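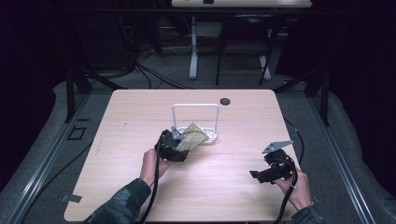 **Troels Arnardóttir**

Heel pain again, left foot. Six weeks now. Worst first thing in the morning, eases off by lunch, back by dinner. Doctor says plantar fasciitis, gave me a stretch sheet and a night splint (the Wallon one). Cant sleep in it. Anyone get by with just the stretches?

---

**nuton_walker**

Stretches only, took me till June. Calf against the wall, 6 times a day. Boring but ok.

---

**Yolotzin Cuautle**

Disagree on skipping the splint. Loosen the top strap – most people crank it way too tight. I wore mine on the couch for a week before I tried sleeping in it.

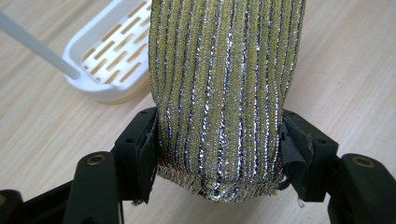 *Serrano Foot & Ankle Support Group*

---

**drokel79**

Splints are a waste of money imo. Insoles did more for me than anything. Paid 79 dollars, firm heel cup, done.

---

**Yolotzin Cuautle**

Worked for you, fine. Some people get worse with a firm cup. Troels, what shoes are you in all day? And are you barefoot at home?

---

**Troels Arnardóttir**

Old sneakers, flat as anything. Barefoot in the kitchen, yes. Tile floor.

---

**nuton_walker**

Well theres your problem. Shoes on before you get out of bed.

---

**drokel79**

Ok agree with that part. Still say no splint.

---

**Troels Arnardóttir**

Will try strap looser + shoes indoors. Going back to the doctor if its no better by the end of the month. Not spending up to 300 on custom insoles yet tho.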